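Mending Evening at Brallonham: what came in, and what to bring in September

The jewellery and small repairs evening has been running at the Brallonham hall since the spring, and a few members have asked for a write-up for those who can't get along to it. Kiran Kaushik took most of the notes this is based on, and Wenceslao Cortés checked the parts about clasps and glue.

Broken necklaces were the largest group of things brought in, as they usually are. A necklace nearly always fails at one of two points: the clasp, or the small ring that joins the clasp to the chain. The ring is the cheaper fault. It is a loop of wire with a gap in it, and over the years the gap opens. Most people try to close it by squeezing from the sides, which turns the ring into an oval and leaves the gap where it was. Take a pair of flat pliers in each hand, hold the ring either side of the gap, and twist one side towards you and the other away. Bring it back the same way until the ends meet. It should click slightly as they pass each other.

If the ring has been opened and closed many times, replace it. A packet of 100 costs very little and will last most households for good. Gumaro Barajas brought a mixed tin to the last evening and has left it in the cupboard for anyone to use. Please put the lid back on properly.

Bead necklaces are a different job. If the thread has gone in one place it is weak all the way along, and knotting the two ends together only puts off the next break. Restring the whole thing. Before you cut anything, lay the necklace on a folded towel in the order it was worn. A long string that came in over the summer had 44 glass beads in graded sizes, and it had been kept in an envelope for years after the thread snapped. Sorting the sizes took longer than threading them. Anayeli Espinoza did that one, using a strip of corrugated card with the beads sitting in the grooves, and several people have since copied the method.

Knots between beads are worth doing for pearls and for anything heavy. For light glass or wooden beads you can leave them out.
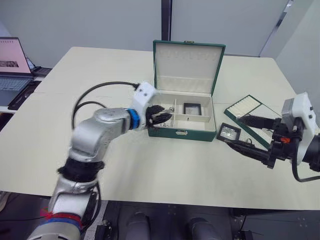 Tangled chains come up every time. Put the chain on a flat surface with a drop of baby oil on the knot and work it loose with two sewing needles, one in each hand. Don't pull on the ends. Fine chains should be fastened before they are put away, and if they are going into a compartment with other things they are better in a small bag of their own. A drinking straw also works: thread the chain through it and do up the clasp on the outside.

Tarnish was the other main topic. Silver goes dark from contact with the air, and faster in a bathroom or kitchen. A soft cloth made for silver will deal with a light film. For anything heavier, use warm water with a little washing-up liquid and a very soft toothbrush, then dry it completely. Si-woo So asked whether the method with foil and bicarbonate of soda is safe. It does work on plain silver, but it also strips the dark colour that is often put into engraved patterns on purpose, and it should be kept well away from pearls, opals and anything with glued stones. We would rather people didn't do it at the hall.

Pearls need only a wipe with a damp cloth after wearing. Perfume and hairspray should go on before the pearls do. Amber and coral are soft as well and want the same treatment. Don't store any of them against metal, which will scratch them.

On glue, Wenceslao asks that members stop using superglue on paste stones. It sets with a white bloom round the edge which can't easily be removed, and it goes brittle. A two-part clear epoxy is a better choice. Clean out the old glue with a wooden cocktail stick first, use less than you think you need, and leave the piece face up overnight. If a claw setting has lost a stone, take it to a jeweller. We can't bend claws back at the hall. They snap, and then the repair costs a good deal more.

Several people also asked about the boxes themselves. Hinges on older boxes tend to loosen because the screws have worn their holes wide. Take the screw out, push in a sliver of matchstick with a little wood glue, let it dry and put the same screw back. Lining that has come away can be stuck down again with fabric glue, applied thinly so that it doesn't soak through. If the lining smells musty, leave the box open in a dry room for a week with a dish of bicarbonate of soda inside. Don't spray it with anything.

The September evening starts at 7 pm in the small room, with the side door open from a quarter to. We have space for nine people at the tables. Names go on the sheet by the kitchen hatch, or tell Anayeli. Please bring no more than two items each, and bring all the pieces, including any you think are too small to matter. A reading lamp is useful if you have one you can carry, and so is a tray with a raised edge.

Members from the Plekham group are welcome as before. The 521 bus stops outside the church and the walk from there is short. There is parking behind the hall but the gate is locked at half past nine.

We still need flat pliers, the kind without teeth. If you have a spare pair, leave them in the cupboard with your name on the handle if you want them back.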